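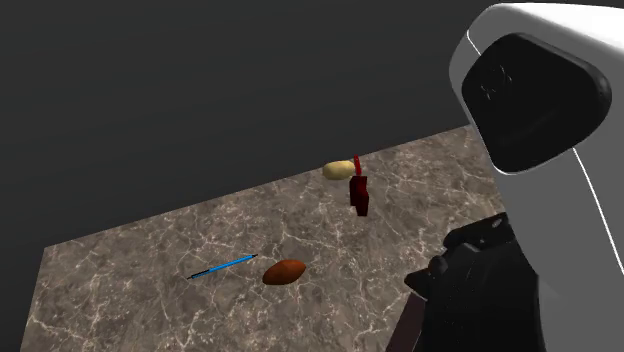

The Lestico arm in simulation, with vegetables and a pen.

Management at Stendden has been showing us renders like this since November. The arm will sort the mixed trays, they say, and the 43 of us on the packing floor will be "freed up" for other work. Which work? I've asked twice and got a slide.

A marble tabletop with four things on it is not my line at 90 trays an hour. Two people per shift move to "monitoring" first – same pay for now, no chair. I'd like the "for now" part in writing before anyone claps.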